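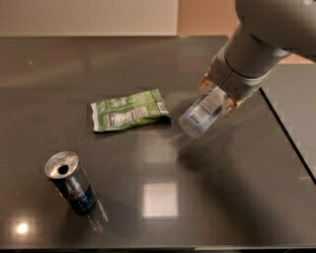 What was left on our table in October, before the wiping. One bottle, one green snack bag, one tall can.

**1/** I want to write a small thread about the shared table on our floor, because I clean it most evenings and I have learned some things. The table is dark gray and very shiny. I did not choose it. But after five months I think I understand it.

**2/** First thing: a dark shiny table shows everything. Every finger, every ring from a cup, every drop that somebody thought was too small to wipe. On my old white table at home I was a clean person. On this one I look like a person who eats without a plate.

**3/** The surface has fine small dots in it, like the stone counters in new kitchens. From far they look pretty. From near you cannot tell what is a dot and what is a crumb. My method is to pass the hand flat over it. A dot stays, a crumb moves.

**4/** The light is from the ceiling, and it comes back at you from the table as bright squares. If you stand on the wrong side you see only the squares and you miss the sticky place. I walk to the other side and look low, with my head almost at the table. My colleagues are used to it now.

**5/** Order of work, for those who asked me last time:
- take away everything, also the things that "somebody is still using"
- dry cloth for the crumbs
- damp cloth, very little soap
- second dry cloth, with long straight lines and no circles

**6/** The second dry cloth is the step people skip. Without it the table dries with gray clouds and you must begin again. I use an old cotton pillow case cut in four. The cloths from the shop leave small hairs.

**7/** Now the cans. An open can is the thing I trust least on a table. The tall slim ones fall very easily, and with a dark can you cannot see if there is something inside. So I lift it straight up, slowly, and I carry it to the sink like a candle. Then I pour, rinse, and put it upside down on the rack for ten minutes.

**8/** Kamonchanok Limsakul from the second floor showed me the rinsing. Before, I put the cans directly in the bin and in summer the bin had a smell like old fruit. She said "one spoon of water is enough, shake it, pour it." She is right, you don't need to fill the whole can.

**9/** Bottles: if there is water left inside, I give it to the plant near the window. The plant is doing very well, maybe too well. Then cap off, press the bottle flat, cap on again. It takes so little place after this. Please check the rule in your own town, because in some places they don't want the bottle pressed.

**10/** Snack bags are the sad part. The shiny kind, like foil inside, is not accepted in our recycling, so it goes in the normal trash. I asked at the Mundel building office and they confirmed it. I was hoping for another answer.

**11/** If a bag is still closed, it is not trash! I put it in the basket on the shelf with the tea. Some people leave a good snack on the table and forget it, and two days later they are very happy to find it in the basket. I never take one for myself. (Okay, one time.)

**12/** Wichai Pongsiri asked me why we don't just put a tablecloth. I thought about it seriously. But then we have to wash the tablecloth, and I know who will wash it.

**13/** We tried coasters, a set of cork ones from Collton. They worked for cups. For cans nobody used them, I think a can does not feel like a thing that needs a coaster. But a cold can leaves a ring the same as a glass, and on a dark top the ring has a white border when it dries.

**14/** For the dried ring: warm water on the cloth, leave the cloth on top for one minute, then wipe. Don't scratch with the nail or with a spoon. There is one line near the corner from a spoon and I see it each evening.

**15/** What I don't use - spray with vinegar. If the top is real stone the vinegar can make it dull, and I am not sure what our top is made of. So I stay with soap.

**16/** Total time for the table is less than making a coffee. I usually do it at 6:30 in the evening, while the Bandell kettle is heating, and when it clicks I am already hanging the cloth.

**17/** If you have a dark table also, please tell me which cloth you use and if you found something better for the fingerprints. I am still fighting with those, especially along the front side where everybody puts the hand to stand up.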